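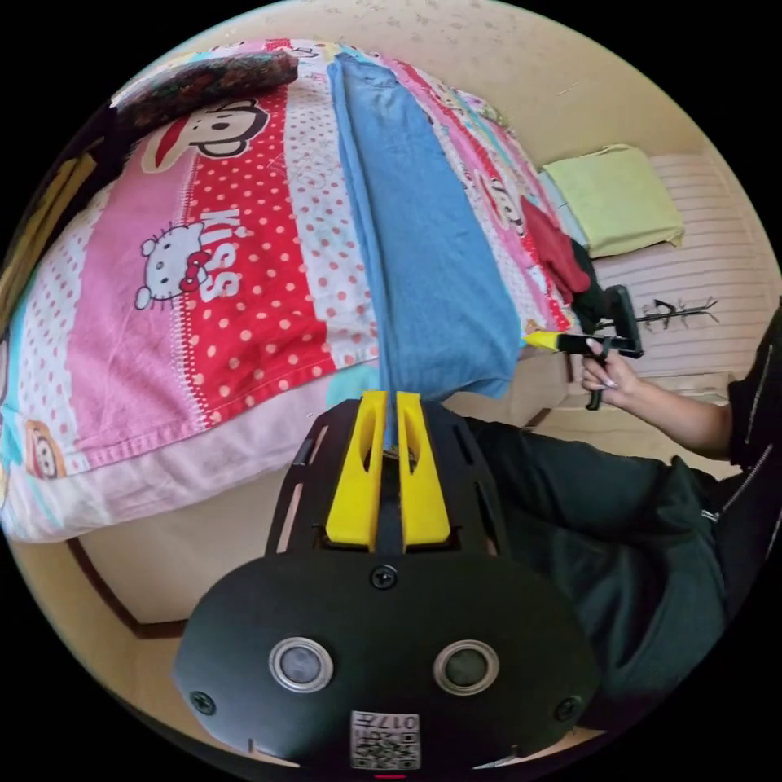 Bandport, Jul 6, 2019 – Nokside has published the first results of its study on how robots can learn to handle cloth from people working in their own homes. The method uses hand-held grippers, one for each hand, so a person can show a task without any robot present.

Soft things such as towels, clothes and bed covers are difficult for machines, as their shape changes with every touch. In the study, 29 households recorded short tasks on beds, sofas and tables during May. The recordings were then used to train a control program, which was tested on a two-armed robot in the Nokside laboratory.

After training with home recordings, the robot completed 18 more folding trials out of 120 than the same robot trained only with laboratory recordings. The difference was largest on patterned bed covers, where the earlier program often lost the edge of the cloth.

"A laboratory table is always clean and always the same," said Danylo Vakulenko, who leads the study. "A bedroom is different, and we wanted the robot to learn from this difference."

The grippers were prepared together with Meireles. The next part of the work will last around 3 months and will look at sorting of mixed laundry.

The full report can be requested from Mervin Bergeron at the Nokside press office in Bandport.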